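Stop Quoting Shelf Life as a Single Number

The date printed on a package of sealed goods is the output of a calculation, and the calculation has inputs that the reader of the label never sees. I have spent most of my working life on the storage side of packaged supplies: adhesives, sealants, coated threads, sterile-packed consumables, anything with a polymer in it and a date on the outside. My position is that the single expiry date, as it is now used in purchasing and stock control, carries too little information to support the decisions being made with it, and that the people who write storage specifications should stop pretending otherwise.

Consider how the number is produced. A manufacturer wants to claim five years. Waiting five years before selling anything is commercially impossible, so samples are held at an elevated temperature for a shorter time and then tested. The relation between the two is usually taken from a rule of thumb: a rise of ten degrees Celsius doubles the rate of aging. The rule is a simplification of the Arrhenius equation, and it holds tolerably well for a single chemical reaction with a known activation energy over a modest temperature range. A packaged product is several materials aging by several reactions. The lid stock, the seal, the tray and the contents each have their own rate, and the factor of two is applied to all of them together.

Most manufacturers also run a real-time study alongside the accelerated one, and the good ones update their claim when the real-time data come in. I have no quarrel with the method as a way to get a product to market. My quarrel is with what happens to the number after it leaves the laboratory.

It loses its conditions. The study report says that the claim holds at a stated temperature and humidity. The carton usually repeats a temperature range. The inner box sometimes does. The unit package often has only a pictogram, and the inventory system has only the date. By the time somebody is standing at a shelf deciding whether to use or discard, the conditions have dropped out entirely, and a value that was conditional is being read as absolute.

The error runs in both directions, and the two directions are treated very differently. Stock that has been kept at a steady cool temperature in its original carton is thrown out the morning after its date. Stock that spent a July in a trailer is kept because its date is two years off. The first case is visible, since someone records the write-off. The second is not recorded anywhere.

I will give one case in some detail. A regional warehouse I worked with, operated by Grakirent, had two storage zones on the same roof span. Zone A was along the north wall. Zone B was a mezzanine under the roof deck, added later when the floor space ran out. The building had one temperature sensor of record, mounted at head height beside the office door in Zone A, and its log was clean for every month I asked to see. We hung loggers on the mezzanine from June to September. The upper racks ran well above the labeled range on most afternoons and came back down at night. Every carton up there had a valid date. The warehouse had passed its last audit, and under the terms of the audit it deserved to, because the audit asked for the log of the sensor of record and the log was in order.

The remedy Grakirent chose was to move the sensor. They did not ask which cartons had been upstairs and for how long, and their system could not have told them. Location was recorded at receipt and at pick. Anything that was moved between the two kept its original location in the database.

Temperature cycling deserves a separate remark. A steady elevated temperature can be handled, crudely, by computing a mean kinetic temperature and comparing it with the claim. Cycling does mechanical things that the kinetic model does not contain. Two bonded films with different expansion coefficients are strained at every cycle. Air in a sealed pouch expands and contracts. Moisture migrates, condenses on the cold side of a pallet and evaporates again. An absorbable polymer that degrades by hydrolysis cares a great deal about moisture and only secondarily about heat, and its foil barrier is as good as its weakest seal. A mean of any kind will hide this.

The usual objection at this point is cost. Continuous monitoring at the carton level was expensive when most of the present rules were drafted, and for low-value goods it still is. I accept that. I do not accept that the choice is between a logger in every box and a bare date. A good deal of room exists between them, and most of it is paperwork of a kind that warehouses already do.

Here is what I would ask for. The specification should state the date together with the storage range it assumes and a permitted excursion, expressed as an upper temperature and a total number of hours. Some manufacturers hold this figure internally and release it on request. When I asked twelve suppliers for theirs, I wanted it in writing, and the replies took anywhere from an afternoon to never. The inventory record should carry the assumed range as a field next to the date. Transfers between zones should be logged as transfers. A zone should be mapped, with loggers at the top and bottom of the racks, before it is used for dated stock, and mapped again after any change to the roof, the doors or the air handling.

None of this needs new equipment beyond a few loggers. In the Pevo depot, which adopted most of it, the mapping used 20 loggers for one summer and one winter, and the same units were then passed on to the next building. The software change was two fields and a rule that a pick could not be completed if the recorded zone and the scanned zone disagreed. The rule was unpopular for a month. It generated a great many stopped picks, nearly all of them caused by cartons that had been shifted to make room and never rescanned, and that was the first time the depot had any measure of how often this happened.

A second objection is subtler and I take it more seriously. It says that a single date is crude but robust. Everybody can read it, it needs no interpretation, and a clerk at six in the morning will apply it the same way as an engineer. Add conditions and you add judgment, and judgment will be exercised in favor of whatever keeps the shelf full. Ľubomír Danko made this argument to me at length, and he has run more storerooms than I have.

I think he is right about the clerk and wrong about where the judgment goes. The conditions should be evaluated upstream, by whoever controls the store, and the result should reach the shelf as a date that has been moved. If the permitted excursion is used up, the date comes forward or the lot is held. The person at the shelf still reads one date. The difference is that the date now belongs to that carton in that building, instead of to a retained sample in a stability chamber somewhere else.

Moving a date later is a different matter, and I would not permit it at the store level at all. Extension requires test data on the lot in question, and the only party who can normally generate it is the manufacturer. There are programs that do this for large government stockpiles. They work because the quantities justify the testing. A storeroom holding 75 cartons of mixed goods cannot justify it, and should not be improvising it on the strength of a cool basement. The asymmetry is deliberate. The evidence a store can collect is evidence of exposure, and exposure can only count against the product.

Rotation rules need the same correction. First-expired, first-out is sound when all stock has had the same history. Where histories differ, the carton with the later date may be the one with less life remaining, and strict date order will leave it sitting longest. A store that tracks excursions can rotate on the adjusted date with no change in procedure.

There is also the matter of rounding. Manufacturers commonly print a month and year, and claims come in whole years. A product tested to the equivalent of sixty-three months is labeled for sixty, and one tested to sixty exactly is labeled the same. Purchasing then compares the two as equals. A contract that demands a minimum of 300 days remaining on delivery is written against that rounded figure, to a precision the figure never had. I have watched a shipment refused over four days.

I would start with the specification writers, because they are few and their documents are copied. One clause in a widely used template does more than any amount of training. The clause should say that a shelf life quoted without a temperature range and an excursion limit is incomplete, and that an incomplete shelf life will be treated as a missing one. Suppliers will find the numbers quickly enough once a bid can fail for lack of them.

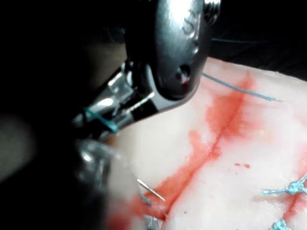

Consolacion Pangilinan writes that the clause would work for her larger suppliers and fail with the small ones, who buy their packaging study from a contract laboratory and receive a one-page certificate with no excursion data in it. She would give them two bid cycles to comply, and would like the transfer rule adopted first in any case, as it costs the supplier nothing. Her own store tried something close to it in November and found that most of the unlogged moves took place on Friday afternoons, when the receiving bay was being cleared for the weekend.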